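押しボタンスイッチ組立キット「Remia」 使用レビュー

2019年10月23日

制御盤の配線実習に入る前の段階で、押しボタンスイッチの構造を手で覚えるための教材を探していた。候補に挙がったのが、Britosia社の組立キット「Remia」である。価格は税別3,000円。購入数は2セット。以下、組立性、部品の仕上がり、付属トレイ、説明書の順に記す。

構成
操作部（キャップと円筒形の台座）、取付リング、接点ブロック、照光用レンズ付きの本体が入っている。照光式と非照光式が混在しており、完成品の組み合わせは一通りに限定されない。キャップはキノコ形の赤と、黄色のものが含まれる。別売の取付パネルは今回使用していない。ケーブル、端子、電源は付属しない。導通を確認する場合は各自でテスターを用意することになる。

組立性
接点ブロックは爪で本体に掛かる方式で、工具は不要。爪を掛ける向きに決まりがあり、逆向きでは途中まで入って止まる。無理に押し込むと爪の根元が白くなるので、抵抗を感じた時点で一度外したほうがよい。正しい向きでは最後に明確なクリック感がある。この感触は個体差が小さく、2セットとも同じ印象だった。
取り外しは爪の片側を小型のマイナスドライバーで持ち上げる。爪が浅く見えるわりに保持力は強い。初回は硬いが、数回の着脱で安定する。着脱を61回繰り返した接点ブロックでも、保持のがたつきは認められなかった。ただし爪の角に摩耗粉が付くため、接点側に落ちないよう時々拭き取っている。
取付リングのねじは樹脂製で、かかり始めがやや分かりにくい。一度逆方向に回し、山が落ちたところから締めると斜めに入らない。締めすぎても山がつぶれる前に空回りするような機構はないので、加減は手で覚えるしかない。

部品の仕上がり
キャップの表面は均一で、バリはほとんどない。赤のキノコ形は縁の厚みが十分にあり、手のひらで押しても痛くない。黄色は押下時の戻りがやや速い。レンズは橙色の半透明で、成形時のゲート跡が裏側に残るが、組み立てれば隠れる。
接点ブロックの側面には極性の刻印があるものの、文字が浅く、照明の角度によっては読みにくい。緑色の部分を目印にして向きを覚えるほうが早い。以前使っていたDmytriv製のキットでは刻印に塗料が入っており、この点は旧来品に分がある。一方、接点部の剛性はRemiaが上回る。

付属トレイ
青と赤の樹脂トレイが付属する。説明書では青を完成品用、赤を分解済み部品用としているが、逆でも支障はない。底が平らで仕切りがないため、横倒しにした部品もつまみやすい。反面、トレイを傾けると部品が片側に寄る。小さなリングを一緒に入れる場合は、別の小皿を使うことを勧める。

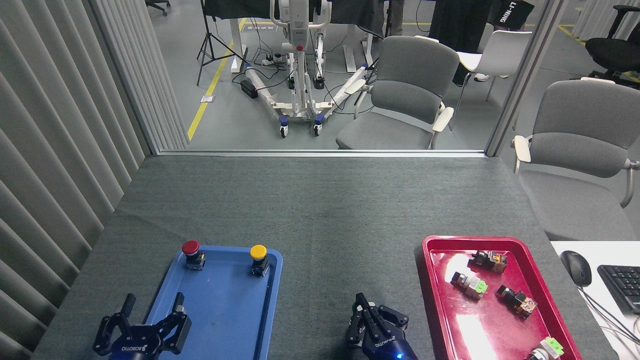 表面の光沢については評価が分かれる。赤トレイは天井灯の映り込みが強く、銀色の端子を探すときに見づらい。底に灰色の薄いフェルトを敷いたところ改善した。青トレイは擦り傷が目立ちやすいが、機能上の問題はない。作業台は滑りにくい敷物を張ったものが適する。平滑な天板に直接置くと、爪を外す際の力でトレイごと動く。

説明書
A4判の折り畳み式。図は線画で、分解図の引き出し線がやや込み入っている。日本語版の用語に揺れがあり、同じ部品が「接点部」と「ブロック」の二通りで呼ばれる箇所がある。問い合わせたところ、輸入元Runonのオスタップ・コヴァリ氏から、11月出荷分で改訂するとの回答を得た。改訂版の入手後に差分を追記する。

同僚の評価
実習を分担しているステファニーヤ・パシーチニク氏にも1セットを渡し、使用感を聞いた。爪の保持力と部品の寸法精度は良好、説明書の図は不十分、との評価で、筆者の所見とほぼ一致する。異なるのは取付リングで、同氏は特に締めにくさを感じなかったという。手の大きさの差かもしれない。

総評
構造理解を目的とした教材としては実用水準にある。着脱を繰り返す用途で爪が持つことを第一に評価する。配線作業まで一つのキットで済ませたい場合には向かない。補修用の接点ブロックは単品で注文できるが、取付リングは単品設定がなく、紛失するとセットごとの買い直しになる。リングの単品販売をRunonに要望済み。回答待ち。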